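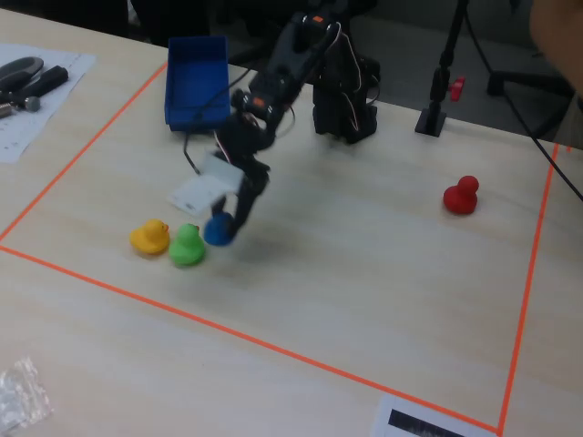
4. What callers said about being called back

5 min read

I went into this part of the study expecting people to love callbacks. Who likes hold music? The help desk at Nostavport had switched on its callback option in April, and by the time I started listening to recordings the team was already pretty proud of it. So was I, a little, and I'd had nothing to do with it.

The sample is 1,000 calls, all to the same support line, all from people who were offered the choice between waiting and hanging up for a callback. I also interviewed 50 of those callers afterward. Jonas Kälin sat in on the first few interviews and then coded the transcripts separately from me, so we could compare. We disagreed most over what counted as a complaint. Jonas was stricter than I was, and after a long Saturday with the transcripts I came around to his version -- if a caller said "it's fine, I guess," we marked it as mixed and moved on.

The callers who took the callback and the callers who stayed on the line told me very different things about time. People on hold talked in minutes. People waiting for a callback talked about their day: the school pickup they had to put off, the shower they didn't take, the meeting where they kept the phone face up on the table. One woman told me she carried her phone out to the garden and back 3 times and then missed the call anyway while rinsing her hands. She wasn't angry with the agent at all (she liked him a lot!), but she said she would have picked the hold music if she'd known.

Figure 1. Robot arm with its gripper lowered around a blue rubber duck, inside a taped area on a tabletop.

What bothered people was the open end of it. The message said an agent would call "as soon as possible," and callers filled that in with whatever they hoped for. A few heard ten minutes, a few heard sometime tomorrow. When I asked what wording they'd have liked, most wanted a window with a start and a finish, even a wide one. I had expected them to ask for a shorter wait, and some did, but usually as a second thought.

We use cookies to remember your reading preferences. Accept | Manage settings

I should say something about missed callbacks, which I've been treating as one group and probably shouldn't. The Endora phone system tries the caller, leaves a voicemail and closes the request. From the agent's screen it looks the same whether the person was busy, didn't recognize the number or had already solved the problem alone. In the interviews those were three separate stories with separate moods attached. Callers who had fixed things themselves were cheerful about it. Callers who didn't recognize the number were embarrassed, mostly, and then annoyed when they learned they had to start over at the back of the line.

Agents brought up the same thing from their side, and I get to their interviews in Section 5. They'd like a second attempt before the request closes, and a note showing what the caller picked at the menu.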